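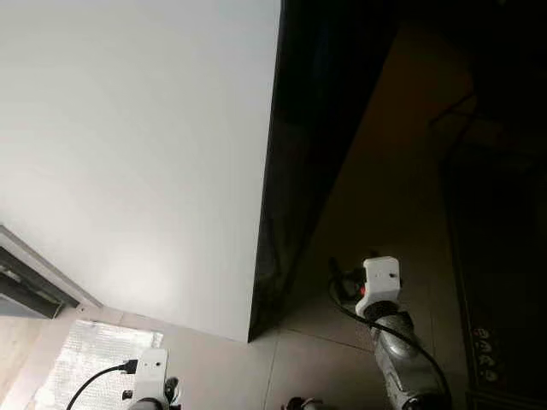

A white panel meets a glossy black surface at floor level.

Terkow landlord says smaller kitchens are what tenants want

5 June 2022
By Yanling Ren

Print this story | E-mail this story

Truvamside, the landlord behind the Tang Street apartments in Terkow, says it will shrink the kitchens in 170 units and call the result an upgrade. Rents go up by $80 a month when the work is done.

The company points to a tenant survey it ran in April. Spokesman Zhiqiang Xiong said 234 people answered and that most of them "valued living space over cooking space." Asked for the questions, he said they would not be released. Asked how many of the 234 live on Tang Street, he said he would check. He has not called back.

Meifang Deng, who has rented on the third floor for six years, never got the survey. "I cook every night," she said. "Where does the second burner go?"

Plans filed with the city show each kitchen losing a counter and a full-size oven. The space goes to a closet, which Truvamside lists as a "flex room." It has no window.

The city has yet to approve the permits. Work could start next month if it does, though the company said much the same about the elevators.

Contact the newsroom | Copyright Terkow news desk | Back to top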